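Flosero project, progress report to Nutbridge
Apr 29, 2025

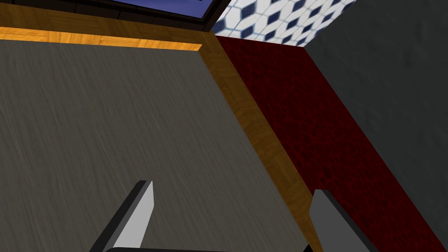
In this period we planned to finish the grasping tests in simulation and to begin the transfer to the real arm. The first part is finished, but with a delay. The second part has not started, and below we explain the reason.

In February we changed the controller to the new version from Pukley. After this change we ran 1,413 episodes. In 84 of them the gripper opened again during the lift, without any command from our side, and the object fell. At first we thought the friction values of the objects were wrong, and we lost much time on this.

The fault was in the timeout of the gripper command. When the planner needed more time than the limit, the controller cleared the last command and went back to its default state, and the default state is open. For a real arm working near people we consider this a safety matter, so we stopped the transfer.

We made two corrections. The default is now to keep the last grip force, and a timeout stops the arm and writes an entry in the log. After that we repeated 1,000 episodes with the same seeds and the fault did not appear. Pukley received our report and has not yet answered if they will change the default.

Still open:
The emergency stop on the Jafri cell must be tested again with the new setting.
The written risk assessment needs an update before the cell is used.

We ask for an extension of 12 working days for the transfer task. The budget stays the same.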